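Practice runs first, real arm second: a morning at the Udness open day
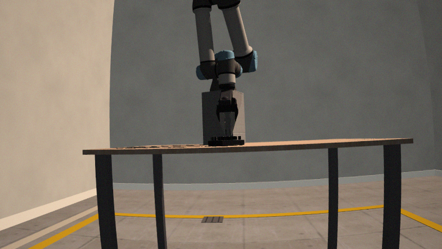
The simulated cell at Dravis, gripper down at the black part near the front edge of the table.

Monday, December 6, 2021

Doors at Dravis opened early and the coffee ran out early too. Udness site, second floor, one long room with a big monitor at the end. Most visitors went straight to the monitor. So did I.

On it, a robot arm working over a table. All rendered, none of it real, and the engineer running the demo was quick to say so. "People ask where the room is. There's no room. We made the floor, we made the yellow lines, we made the wall look a bit dirty."

Why bother with the wall? "Because a clean white wall taught us nothing. First version in July was all white and the thing fell apart when we changed the lights."

She has been on the project, called Tam, from the start. The setup runs 300 practice attempts overnight, and in the morning somebody goes through the bad ones. Total so far, 2,269. I asked how many were any good and got a laugh. "Ask me after lunch."

I did ask after lunch. "Enough to keep going. The flat pieces are the worst. They lie right on the table and the fingers have almost nothing to get hold of. Thick parts, fine. Thin ones — we have arguments about thin ones."

The real arm is at Imthorpe, 30 miles off, and it wasnt part of the day. A few people were let down by that. One man near me had driven in just to see metal move. The engineer didn't seem to mind. "If we break something on the screen I hit reset. At Imthorpe I fill out a form."

Each demo was around 10 minutes, with questions after. Mostly the same ones. Does it learn by itself, does it get tired, what does it cost. She wouldn't talk cost. On learning: "It gets told what a good try looks like. Then it tries. I'd call that practice, my boss calls it something fancier."

And jobs? She took a second over that one. "The people who load parts at Imthorpe come over and tell us what we got wrong. They picked the height of the table. I had it way too low."

Next open day is in July, same building. Parking is behind the loading dock, not in front like the flyer siad.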